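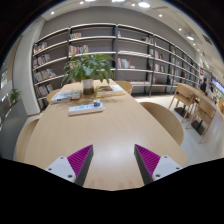

A regular told us in April that she picks her chair first and her book second, and asked if we could please stop moving the chairs. We have mostly stopped. The long table stays where it is and the chairs go back around it at closing.

Promley Reading Room is a bookstore and lending shelf on Radside, on the ground floor of the old El Fassi building. You can buy a book, borrow one, or sit down with one and do neither. There is no charge to sit and you do not need a card. Borrowing takes a card, which is free, and 242 people have one at the moment.

Our shelves run along the long wall. We keep them light on purpose, with space between the groups of books, so that covers can face out and new stock has somewhere to go. The list stood at 1817 titles when we last went through it. Fiction and picture books go fastest. Art and design books are slower, and those are often the ones left out on the table for people to look through. 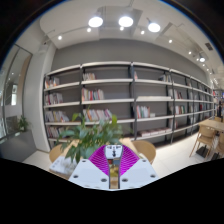
About Promley Reading Room
Posted by the front desk, Promley, Radside branch
Filed under: Who we are

We opened with one table, 138 books and a plant. The books came from the Stonlow shop when it closed, along with the shelf boards. The plant was a gift and has been repotted twice. It does well under the overhead lights and gets water in the morning before we open. Please don't give it coffee.

The furniture is light wood throughout, and the chairs have curved backs and no cushions. We tried cushions for one winter and they ended up on the floor. If you need a different kind of seat, ask at the desk and we will bring one out.

People use the table for reading, homework, letters, and laptop work. A power strip is kept on the tabletop so that cords don't run across the floor. If your plug is from another country, there is a travel adapter you can use while you are here. It should stay on the table when you leave. We are on our third.

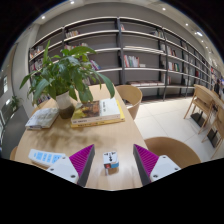
Books left out at the end of the day are put back by us, so you don't need to reshelve. We would rather you didn't, as a book on the wrong shelf can be gone for months. Leave it flat on the table and we will see it.

Loans are for 30 days and can be renewed once at the desk or by phone. Late books are not fined. We buy used books in clean condition, mornings only, and pay in cash or store credit. We can't take encyclopedias or magazines.

Groups are welcome at the long table before noon. Call ahead so we can keep it free.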